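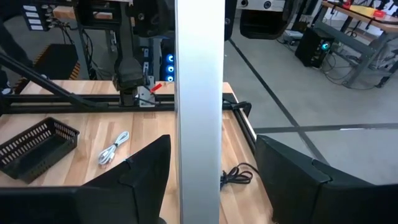

Basket and white cable on the tabletop

Ticket: Vendor and ticket page shows wrong count for the chili cook-off
Opened by: Shahnaz Mridha, events desk
Site: Seyoum weekend guide
Opened: Oct 18, 2019
Priority: High
Status: Closed

Problem as reported

The page for the Amero Street Chili Cook-Off says "Sold out" under tasting kits. It should not. We set aside 200 kits for online sale and the Etico box office report shows 52 still unsold. Two readers wrote in this morning to ask if they could still get in. The radio spot runs again this afternoon and sends people to that page, so I need the button back before then.

The general admission button on the same page works fine. Only the tasting kit is wrong. I tried it on my phone and on the office desktop, in two browsers, logged in and logged out. Same result each time.

Reply 1 – web support

Thanks. I can see the same thing from here. A few questions before I touch anything:

Did anyone edit the event after it was first published?
Are the kits sold anywhere other than Etico?
Does the cook-off share a ticket type with another event?

Please don't republish the page in the meantime. It resets the sync log and I would like to read it first.

Reply 2 – Shahnaz Mridha

Yes, it was edited. In September the organizers added a vegetarian round and moved the judging from noon to 1:30. I changed the times and added a paragraph, nothing else that I remember.

Kits are only on Etico. Bottled sauce is sold at the gate, cash or card, but that was never on our page.

I don't know about shared ticket types. I copied the event from the pie and cider night, if that matters.

Reply 3 – web support

It does matter. When you copy an event, the Tindus calendar plug-in copies the ticket ID along with the text. The tasting kit on the chili page still points at the tasting flight from pie and cider night, and that one did sell out. General admission got a new ID when it was priced, so it was not affected.

Steps taken so far:

1. Saved the sync log. The last good pull from Etico was this morning, so the connection itself is fine.

2. Compared the IDs on both events. The kit ID is the same on each. The Etico side has the correct one listed under the cook-off.

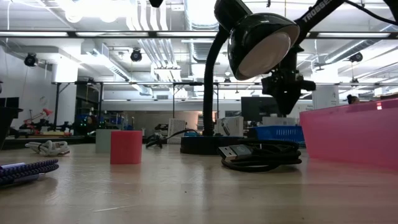 3. Replaced the kit ID on the chili page with the one from Etico and saved as a draft.

4. Cleared the page cache and ran a manual sync. The draft now shows 52 kits available and the button is live.

5. Checked the pie and cider page to be sure it had not changed. It still says sold out, as it should.

I have not published the draft. Please look over the text first, as the judging time shows as 1:30 in the schedule but still says noon in the short blurb at the top.

Reply 4 – Shahnaz Mridha

Good catch on the blurb. Fixed it in the draft. I also took out the line about free cornbread with every kit. The bakery is only bringing enough for the first 40 people, and the line now says that.

Published. The button shows on my phone and on the desktop. I bought one kit as a test and got the confirmation email, with the right event name on it. Can you void that order, or do I ask Etico?

Reply 5 – web support

Ask Etico for the refund – we can't void orders from this side. Use the order number in the email and mark it as a test.

One more item. The cook-off page had 1,707 views while the wrong label was up. If you want to reach people who gave up, the simplest way is a short note in the newsletter. There is no list of who looked at the page.

For the next copied event, open the ticket tab before you publish and choose "Clear inherited IDs". Then add each ticket type again from the Etico menu. I have put the same note in the help page for the events desk.

Reply 6 – Shahnaz Mridha

Refund requested. Note added to the newsletter, under the farmers market item. I went through the other events I copied this season and found one with the same problem, the oyster roast. Tickets for that are not on sale yet, so I cleared the IDs and will add the new ones when the price is set.

OK to close.

Closed by web support
Cause: ticket ID carried over from copied event
Fix: ID replaced, cache cleared, manual sync
Follow-up: oyster roast ticket IDs to be added by events desk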